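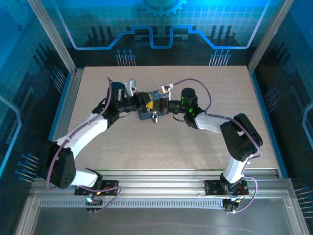

Marisa Mancuso: I'd leave it on the ring. A small key with nothing on it ends up at the bottom of a drawer, and then you are paying for a new lock.

Home > Storage > Locks and Keys > Thread
Filed under: Cabinets, Keys & Small Hardware
Posted in March by skakamlow

Re: Small cabinet key, ring or no ring?

skakamlow wrote:
I get that, but the ring scratches the cabinet door. The lock is low on the door and the ring swings against the paint every time I turn the key. I already have a mark there. The cabinet is a Cetomer, the two-door one, and it came with 2 keys. One went missing in the last move, so I want to keep the other one safe without wrecking the finish.

bretetetti wrote:
Take it off the ring and tie a loop of string through it. String doesn't scratch anything. I have 26 keys on a board at work and the small ones are all on string. The loop hangs on a cup hook inside the closet.

Marisa Mancuso wrote:
String wears through. I had one go on a shed key and found the key in the grass a month later. A thin split ring isn't heavy enough to do much damage. Are you sure it's the ring and not a tag or another key hanging off it?

skakamlow wrote:
No tag, no other keys. It's a small silver key, a bit worn at the head, on a plain metal split ring. The ring is thin.
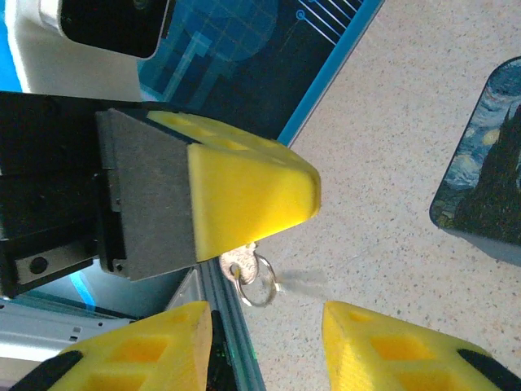

Re: Get a copy cut first

nibhriain_hardware wrote:
Before you decide on the ring, get a spare made. If that's your only key, every other question can wait. Bring it to a locksmith, as the machine at the grocery store usually doesn't carry blanks that small. Look for a code on the lock face too. Some cabinet locks can be matched from the code.

We cut these at Ní Bhriain and the usual trouble is a customer who comes in after the last key is gone. Then it's a new lock.

bretetetti wrote:
Agree on the copy. Still say string.

Marisa Mancuso wrote:
Still say ring. If the paint bothers you, put a square of clear film on the door under the lock. It peels off later.

skakamlow wrote:
There is a number on the lock, four digits, I'll write it down tonight. I'll get the copy cut and keep that one on the ring in the kitchen. The old one can go on string and I'll see how long it lasts.

bretetetti wrote:
Use the waxed kind. Plain cotton frays where it rubs the hole.

Reply | Quote | Back to Locks and Keys | Next thread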